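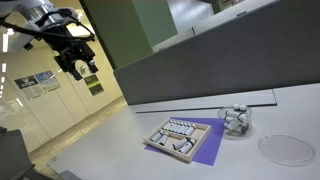 Divided wooden tray on a sheet of purple paper, shared work table beside the corridor.

Tray with compartments, clear container or both for small white cylinders on a shared table?

Asked in: Workplace Organization > Shared Tables and Benches
Asked by: Grażyna Kubiak
Date: January 22, 2022
Views: 574

I am responsible for the upkeep of a shared work table at the Livutar building. The table is white, stands against a dark gray fabric partition, and is open to the corridor on one side. Several groups use it in turn, and each group is expected to leave it in the condition described in our table sheet. I am now revising that sheet and would appreciate guidance from members who maintain similar areas.

The items in question are small white cylinders, similar in shape to little bottles. They are kept in two places. The first is a shallow wooden tray with raised edges and internal dividers, which is placed on purple paper. The second is a clear cylindrical container, open at the top, which stands to the right of the tray while the table is in use. There is also a flat, round, clear dish that is kept farther to the right.

The present sheet was written in September and states only that "small items are to be returned to their container." Users have interpreted this sentence in different ways. Some groups place everything in the tray. Others place everything in the clear container. A third arrangement, in which the cylinders are divided between the two, is the most common and has led to several written complaints at our site, chiefly from groups who arrive to find fewer cylinders in the tray than they expected and assume that the remainder have been lost.

My questions are as follows.

First, should the tray or the clear container be named as the place of storage at the end of a session?

Second, is it acceptable for the cylinders to lie on their sides in the tray compartments, or should the tray be replaced with something that holds them upright? A colleague has suggested an upright rack from the Tronilard catalog. The request would have to be submitted with the next supply order, and I would prefer not to submit it without good grounds.

Third, does the purple paper serve any purpose that would justify keeping it? It shifts out of line with the table edge and I am asked regularly whether it may be discarded.
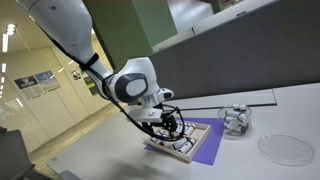

Cylinders in the wooden tray and in the clear container, with the flat round dish to the right.

I should add that the tray must remain on the table. It may not be moved to the shelving, as the shelving is assigned to another department.

Thank you in advance for your replies.

3 Answers

Answer 1 (accepted)
Posted by: Khosravi Facilities Desk

We manage a number of shared tables under a similar arrangement and revised our own instructions for much the same reason. The following is offered on the basis of that work.

Place of storage. We recommend that the tray be named as the place of storage and that the clear container be described as a working container only. A person approaching the table can look down into a shallow tray and see what is in each compartment. In the clear container the cylinders rest across one another at different angles, and although the walls are transparent, it is not always easy to tell at a glance what is lying behind what. The container is convenient during a session, when items are being taken out and put back, and there is no need to remove it from the table. It should simply be empty when the session closes.

The wording we use is given here and may be copied:

"At the close of each session, all cylinders are to be returned to the divided tray. The clear container is to be left empty and upright. The flat dish is to be left empty. Any item that does not belong to the table is to be handed in at the desk."

Before adopting this wording, please confirm that the full set fits in the tray without one item resting on top of another. If it does not, the rule will be broken on the first day, and a second tray of the same pattern should be obtained before the sheet is issued.

Position of the cylinders. We see no objection to laying them on their sides if they are solid or empty. The raised edges will stop them from rolling off the table, and the dividers will keep them in their sections. If they hold liquid or powder, the answer is different. In that case please follow the instructions of the supplier, and do not rely on a tray of this type. Your question does not state whether they have contents.

We also noticed that some of them show a dark cap at one end. It would be worth deciding whether all caps should face the same direction. We ask for caps to the right. The practice takes very little time and makes a missing cap easier to notice.

The paper. We would keep it. The table surface is pale and so are the cylinders, and a colored sheet marks out the area in which the tray belongs. Fix it at the corners with removable tape, set it parallel to the front edge of the table, and replace it when it becomes creased. If the sheet continues to shift, a heavier mat of the same color can be used instead.

Comments on this answer

Grażyna Kubiak: Thank you. The cylinders at this table have no contents, and I will state this in the sheet. I will check the fit in the tray before anything is issued. The wording will be adopted with one change, as we do not have a desk on this floor.

Khosravi Facilities Desk: In that case a named drawer or box will serve for items that do not belong.

Answer 2
Posted by: Jekport Stores

I take a different view on the first point. The clear container is the better choice for storage. It takes up less of the table and can be carried in one hand, and it can be fitted with a lid if the correct size is found. A wooden tray collects dust in the corners of its compartments and must be emptied before it can be wiped. We had 2000 small parts in divided trays at one time and changed all of them to clear tubs.

The flat dish might do as a lid. Please measure it first.

I have no opinion on the paper.

Comments on this answer

Khosravi Facilities Desk: The point about dust is a fair one. A soft brush is adequate for the compartments. For a stock of 2000 parts we would also choose tubs, but the question concerns a small working set on a single table.

Jekport Stores: Noted. I would still use the tub.

Answer 3
Posted by: Member (name withheld)

Put a label on the tray and a label on the container. People read labels. They do not read sheets.

Comments on this answer

Grażyna Kubiak: Labels will be added to both. The sheet is a requirement of the building and will also remain.

Related questions
Removable tape that does not mark a white tabletop
Cleaning the inside corners of a divided wooden tray
Who should approve changes to a shared table sheet?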